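Sep 12, 2021

**Break room and kitchenette walk-through, Dilteck building, second floor**
Checked by: Annick Lemaire

Hello all, and thank you for clearing the counters before I came by, it made the whole round so much easier! I've kept the same order as the December sheet so you can lay the two side by side if you like. A tick means I was happy with it, an open box means there is something left to do, and my comments are underneath where I had any (I usually do).

**Ways in and out**

- [x] Door opens fully and closes by itself
- [x] Exit sign lit
- [ ] Path to the door clear

*Comment:* The recycling bins have crept back toward the doorway again. I know they are handy there, but please slide them over to the window wall and leave them there. I moved one myself and it is heavier than it looks, so take a friend.

**Floors**

- [x] Tiles sound, no lifted edges
- [x] Mat by the sink lies flat
- [ ] Wet floor sign in its place

*Comment:* The sign was down in the Clikon storeroom. Would somebody kindly carry it back up? The new mat is a great improvement on the old one, which used to curl at the corner and caught my heel more than once.

**Plugs, cords and small appliances**

- [x] Outlet by the sink trips and resets
- [x] Microwave door seals, inside clean
- [x] No extension cords in use
- [ ] Toaster crumb tray emptied

*Comment:* The crumb tray was almost full. Please unplug the toaster and let it cool before anybody pulls the tray out, and tip it into the trash over the sink if you can manage it — crumbs on the floor bring ants, as we all learned last summer. Coffee makers are fine on a table as long as the table is steady and the cord doesn't hang where a knee or a bag could catch it. Give them a little breathing room and keep the paper napkins well away.
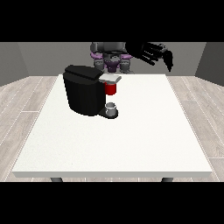
*Picture credit: Unbridge, computer rendering*

**Hot water and burns**

- [x] Kettle lid closes properly
- [ ] Tap water temperature under 120 °F
- [x] Burn gel in the first aid box, in date

*Comment:* I left the tap box open only because my thermometer gave up on me halfway through. I'll come back with a new one and finish it off. The gel is good for a long while yet, and whoever restocked the bandages did a lovely job of it.

**Refrigerator**

- [x] Door seal clean
- [x] Thermometer inside, reading in the safe range
- [ ] Food labeled with name and date

*Comment:* Quite a few tubs had no name on them, and one at the back I would rather not talk about. Anozie have been kind enough to leave a roll of labels on top of the fridge, so please do use them!

**Fire**

- [x] Extinguisher on its hook, pin and seal in place
- [x] Extinguisher tag signed
- [x] Fire blanket within reach of the microwave

*Comment:* No worries at all. If you are new and haven't been shown how the blanket pulls down, ask me, it takes a minute and I enjoy doing it.

**To finish within 15 days**

1. Bins away from the door
2. Wet floor sign back upstairs
3. Crumb tray emptied and put on the cleaning list
4. Tap temperature (mine)
5. Labels on food

Send me a short note as each one is done and I'll tick it off on the master copy.

Annick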